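Filed under: Farm & Country / Shows & Fairs

Went to the goat show at Stougaard in July. I have no goats. I have a cousin with goats, and in this county that makes you a spectator for life. Short thread.

First thing you learn is that goats get judged on how they walk. They go round the ring on a collar, head up, and a man in a white coat stares at their knees with the expression of someone reading a parking ticket.

My cousin's doe, a big brown animal called Clolen, had been practicing this for weeks. Up the lane, down the lane, nice and square. She got into the ring and lay down.

She was not the only one. A yearling from over by Rastell ate the number off the handler in front. The handler went on to place third with no number, so good for her.

The judge gave reasons over the loudspeaker. I caught "dairy character," "levelness in the rump" and a long stretch of wind. People around me nodded at the wind.

Entry was $6 and so was the sandwich. I paid for both and I regret one.

Cheese hall opened at 9 and by the time I'd had coffee the good stuff was mostly rinds. There was a fresh one rolled in ash, which tasted like a campfire that had gone to college. I bought two. 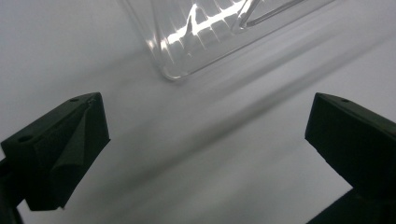 Clear plastic, ribbed sides.

Back outside for the milking contest. This is timed, by hand, and far more tense than it has any right to be. Grown adults were shushing each other. Somebody's phone rang and I thought there'd be an arrest.

The winner was a retired school bus driver who never once looked at the bucket. She looked straight out at the parking field the whole time, like she was waiting on a late kid.

The prize was $800 toward feed from Gekden, the feed store out on the highway, plus a ribbon. She asked if she could have the $800 in fence instead. They said they'd look into it. I've bought feed from Gekden for my hens and I can tell you how looking into it goes.

Then the children's class, ages six and up, where the goats outweigh the contestants and everyone pretends that's fine. One boy got towed clean out of the ring, past the lemonade and around the back of the sheep barn. He never let go of the lead. Standing ovation when he came back in.

He got a ribbon for showmanship. My cousin, who has been showing for years and has never had one of those, clapped very slowly.

Clolen did place, by the way. Sixth in her class. There were six in her class. The ribbon is green and it's already up in the kitchen.

Loading up took longer than the show. She walked to the trailer beautifully, knees high, back flat, head up, with the judge forty yards off eating pie and facing the other way.

Next one's the fall show at Rastell. I've been told I'm holding the gate. I've also been told to wear something without a number on it.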